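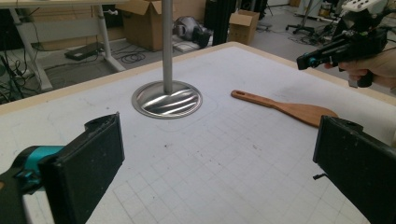

Bearing service intervals for the summer season

The workshop has had a run of wheels in since the paths dried out, and most of the complaints come down to bearings that were last opened the previous summer. The notes below replace the maintenance sheet that went out with the spring newsletter. They apply to standard 608 bearings with removable shields, as fitted to most recreational and fitness skates. Sealed bearings with crimped shields can be wiped down on the outside but should otherwise be run until they are rough and then replaced.

Intervals

For dry pavement, clean and re-oil every 60 hours of skating. For mixed use, with some grit or fine gravel, shorten that as needed and go by feel. Any skate that has been through standing water should be opened the same evening, whatever the hours. Oil does not protect the balls for long once water has carried dirt past the shield, and surface rust can start overnight.

Members on the Dernen loop should note that the resurfaced section is still shedding fine stone. Costel Sima opened two sets after the June group skate and found grit in every front wheel and very little in the rear ones. If time is short, do the front wheels first.

Testing before you strip anything

Hold the skate upside down and spin each wheel by hand. Spin time alone means little, as a dry bearing will often outlast a freshly oiled one with no load on it. Listen for a grinding or ticking sound and feel for vibration through the frame. Then grip the wheel and rock it from side to side. A small amount of play is normal. Play that differs clearly from one wheel to the next points to a worn bearing, a missing spacer or a loose axle. Check the axle first.

Cleaning

Remove the wheels and push the bearings out with the stub on the axle key. Do not use a screwdriver, which tends to dent the shield. Lift the C-ring with a pin, take off the shield and put both somewhere they will not roll away. Soak the bearings in a citrus degreaser or in isopropyl alcohol of 90 percent or higher. Lower grades contain more water and take longer to dry. Agitate the container, change the fluid when it turns gray, and repeat until it stays clear.

Dry the bearings fully on a lint-free cloth. Do not spin them with compressed air. The balls can skid on the dry races and mark them.

Re-oiling

Two drops of light oil per bearing are enough. The workshop currently stocks Flidari Light for fitness skates and Kubo grease for anyone who skates in the wet. Grease feels slower for the first few miles and then settles. Do not mix the two in one bearing. Refit the shield, turn the bearing by hand and wipe off any excess, or it will collect dust on the first outing.

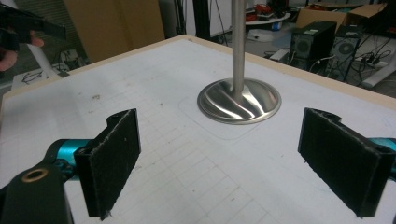
Wheel rotation

Rotate wheels while they are out. On a four-wheel frame, swap one with three and two with four, and move each wheel to the other skate with the worn edge facing outward. Heavier skaters and anyone who brakes with a T-stop will need to do this more often. Replace a wheel when its diameter is clearly smaller than its neighbors' and rotation no longer evens it out.

Axle bolts

Tighten until the wheel just stops rocking, then spin it to confirm that it still turns freely. If tightening the bolt slows the wheel, a spacer is probably missing or too short. Gerkitz spacers are not interchangeable with the older pattern - measure before ordering.

Parts and bench time

The group order closes in July. It covers 400 bearings and 18 sets of spacers, and anything left over will be sold from the workshop at cost. Send requests to Carolina Mendes with frame model, axle diameter and quantity. Bench slots last 90 minutes, and skates should arrive with the outside of the frame already brushed clean.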